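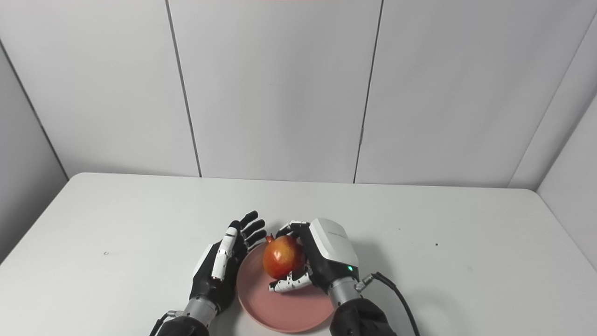 Red apple, pink plate.

OK the October update for Bristevia is out and I've been playing it since six this morning, so here comes a long one. Handling changes, the Mosquera rework, the new tire model, the co-driver stuff. Mute me if rally games aren't your thing!

---

First, the one everybody in my replies is asking about: yes, the Siria got changed. No, she isn't ruined. I'd call her a different car now, and I think I like her more, but give me a few posts to get there.

---

What they did is move the weight back. You feel it in the first hairpin. The old Siria wanted to push wide on entry and you'd yank the handbrake to fix it (we all did, don't pretend). Now a little lift and a dab of brake and the rear just comes around on its own.

---

The flip side is that if you keep driving her the old way, you will spin. A lot. I spun on the start straight of a stage I've been running for years. My ghost car went sailing past me while I was pointing at a hay bale.

---

She also lost some top end. Used to touch 200 on the long downhill at Mosquera and now I can't get her there even with the tallest gears. If you were a speed run person this is a real nerf and I'm sorry for your loss.

---

But! Acceleration out of slow corners is way up. On anything twisty I think it's a wash or better. My times on the forest stages dropped right away and I hadn't even touched the setup screen.

---

Speaking of the setup screen, it finally remembers what you had per surface. Gravel setup stays gravel, snow setup stays snow. I have been asking for this since early access and I made a noise when I saw it.

---

Mosquera next, because this is the big one for me.

---

They rebuilt the whole middle section. The bit after the quarry, where it used to be one long fast left with nothing to look at? It's now a village. Narrow street, stone walls on both sides, a nasty little bump right before the church that throws the nose to the right.

---

The bump is mean in the best way. Take it flat and you land with the wheels turned and go straight into the fountain. Lift for a split second and you sail through. It took me most of an hour to trust it and now it's my favorite three seconds in the game.

---

Old Mosquera times have been moved to an archive board. You can still look at them, you can still race those ghosts on the old layout if you pick "classic" from the stage menu. I'm so glad they kept it. I have friends' ghosts in there from years back.

---

The new board was wiped clean, obviously, and I'm sitting at 68th in the world as I type this!! It won't last the afternoon. I took a screenshot and I'm keeping it forever.

---

Tires! So the old model was simple, grip went down in a straight line as you wore them out. The new one has a warm-up. Cold tires are slippery, then there's a sweet spot, then they go off and they go off hard.

---

On short stages it barely matters. On the long ones it changes the entire drive. You can't attack from the first corner anymore, and if you attack too much in the middle you're on ice by the end. I lost 30 seconds in the last part of one stage because I'd been showing off in the first part.

---

There's a little tire icon in the corner that goes blue, then green, then orange. You can turn it off. I'd leave it on for a week or so and then try without, since the sound tells you everything once you know it. There's a sort of dry scrape when they're going.

---

The audio team at Grestetti deserves their own post so here it is. Gravel hitting the floor of the car now changes with how deep the gravel is. Go over a stone bridge and the engine bounces off the walls. I drove one stage with the HUD off and headphones on and had goosebumps.

---

Co-driver calls got a rewrite too. You can now set how early you get them, on a slider, and separately how much detail you want. I run mine late and short. If you're new, go early and full, and please don't feel bad about it, the calls are half the fun.

---

They also fixed the thing where "don't cut" got called on corners where cutting was completely fine. I'd learned to ignore it. So naturally I ignored it on the new Mosquera, where it is now telling the truth, and took a wheel off on a milestone.

---

Damage, since I just mentioned wheels. It's a touch harsher on suspension and softer on bodywork. You can scrape a wall and drive on with your pride hurt. Land badly off a crest and you'll be crabbing sideways to the finish. Feels fair to me so far.

---

Controller players: the dead zone default changed, go check it. Mine had reset and I spent the first few runs thinking the steering was broken. Options, then input, then it's at the bottom where you'd never look.

---

Wheel players: force feedback is stronger across the board. I had to knock mine down a few notches or my arms would be gone by dinner. The detail is lovely though. You can feel the ruts from the cars that ran before you.

---

Oh right, the ruts! Road order matters now in club events. Run early on loose gravel and you're sweeping the road for everyone behind. Run late and you get a clean line with deep ruts in it. Our club already has people bickering over start order and it's wonderful.

---

Club size went up as well, to 200 members. Ours is nowhere near that, we're a small bunch who mostly run at night and post bad crash clips, but I know some of the bigger ones had waiting lists and I'm happy for them.

---

Stuff I don't love: the menus are slower. There's a fade between every screen now and when you're restarting a stage over and over it gets old fast. Let me turn it off, please.

---

Also the replay camera has a habit of clipping inside the trees on the forest stages. Funny the first time. I wanted a clip of the best corner I've ever driven and what I have is a very nice close look at bark.

---

And rain at night is too dark on my screen, even with brightness up. Might be my monitor. If it's happening to you too, tell me what you're playing on and I'll put it all in one report on the forum.

---

Somebody asked if this is a good time to start. YES. The new driving school is so much better. It teaches you weight transfer with a slow car in an empty field and lets you mess around as long as you like. I wish I'd had it when I started, I learned everything by hitting trees.

---

If you're coming back after a break, my advice is to skip the Siria for an evening. Take one of the slow front-wheel-drive cars, run a short dry stage, get a feel for the tires. Then go get her and be gentle with your right foot.

---

My Siria setup for Mosquera, since three people have asked already: softer rear springs than default, a bit less rear anti-roll, brake bias a click forward, short gears. It's twitchy in the village and a dream everywhere else. Steal it, change it, tell me what you find.

---

Club folks, I'm hosting a run tonight at nine. New Mosquera, any car, no restarts. Bring snacks and low expectations.

---

Update: I am no longer 68th. Going back in!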